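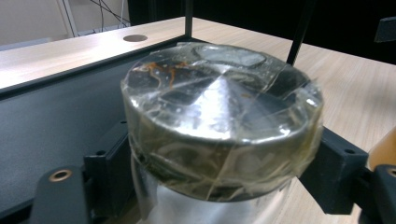

Clendham bench set: README

Last touched 10/2/25, Ryan Mellor. Read this before you open the folders, it will save you writing to me.

What it is

Notes and pictures of ordinary things on a table at Clendham, being picked up, put down, shifted along, put on shelves. Wrapped things, jars, small black metal shelf frames. Nothing posh. It started as a list so we'd know what we had and where it went, and it grew.

22 folders. 73 objects on the list. One folder per session. A session is however long we kept going, so some are fat and some have hardly anything in them.

What's in a folder

notes.txt - what was done, in order, in whatever words I had at the time
things.csv - one row per object
pictures - stills, numbered from 001, gaps are fine, I threw out the blurry ones

Columns in things.csv

id - number, never reused, even if the thing is gone
name - plain name, lower case, "jar" not "storage vessel"
covering - none / film / tape / film and tape / other
surface - shiny / dull / mixed
marks - free text, see below
home - where it should end up at the end of the session
left_at - where it did end up

If home and left_at differ that's a fact about the day, leave it. Don't fix it.

Covering

Needs a bit of care. Some of the metal pieces are wrapped in clear film with clear tape over the top, several layers. They stay wrapped. Please don't unwrap one to get a better look or to "tidy" the tape ends. The wrapping is part of the object as far as the list goes. A wrapped cylinder and a bare one are two rows even if the metal inside is the same.

Surface means what you see, through the film if there is film. Film over bright metal goes down as shiny. I had some of those as mixed in the early folders, changed them in December, might of missed a few.

Marks

Stains, scuffs, dust, creases, notches. Say where it is and what colour, then stop. "Orange-brown squiggle, top" is good. "Rust" is not, unless you've got the film off and checked, and see above about the film. Brown marks under wrapping could be rust or something dried on and I'm not going to guess for 73 things.

Dust counts if you can see it. On matt black metal you nearly always can.

Shelf frames

Slim black square bar, flat panel at the bottom, posts going up, bar across the top. In the list these are "shelf frame" and the flat bit is "panel". Earlier folders say rack, stand, and once "the black thing". Same idea.

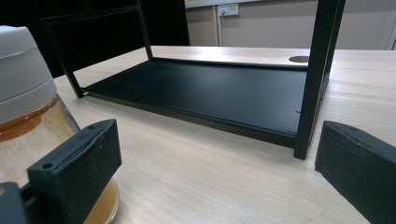
Panel has a folded lip along the edge. If you're writing that something was put on the shelf, say on the panel, and say which end. "By the post" is no use without saying left or right, and left and right are as seen from where the picture was taken, not from where you happen to be sitting.

Small notches in the rim get noted under marks. I used to leave them out, then somebody at Treloar asked how to tell one end of a panel from the other and that was the quickest answer.

Jars

Name is "jar", add "with lid" if the lid is on. Lid colour goes in marks, yes I know it isn't a mark, there was no other column and I didn't want to redo the lot. Don't write what's in a jar unless it's plain from the picture.

The table

Not an object, no row. Pale, straight grain, round cable hole towards the back. The cable hole is handy if you need to say where something was. "Left of the cable hole" is fine in left_at.

Known problems

- ids 46 and up were typed in one go, late, spelling is rough
- 3 folders have no left_at filled in at all
- "film" and "flim" both turn up under covering, search for both
- glare on wrapped metal hides marks, so a blank marks cell on those means none seen, no more than that
- same jar may be in twice, not sorted yet
- notes from the first few sessions are in the old Arska layout, columns in a diferent order. Check the header row before you paste anything together

Adding to it

Copy an empty folder, rename it, next number up. Fill in things.csv the same day. Put everything back where home says if there's time, and if there isn't, just be truthful in left_at.

Don't sort the rows. They're in the order things were picked up and I use that.

Using it

Fine for anyone at Treloar or Worley. Anyone else, ask first. Corrections to me, with the folder number and the id please, not just "the one with the tape".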